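Planning Your Budget Before You Order

1. Price both arms together, grippers and cables included. Folding towels on the Wotasier station is two-handed work, and a single arm bought now with the other "next year" tends to cost you more in the end.

2. Measure your table, and please do leave yourself some elbow room!

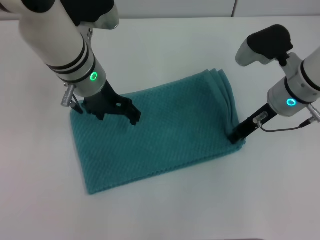 Kaj Brynjólfsdóttir wrote to us that she would put spare gripper fingers on the very first order, as her second shipment cost 170 dollars in freight alone.

3. Set aside 957 dollars for spares and freight.

Caution: Do not order cables until the table height is settled.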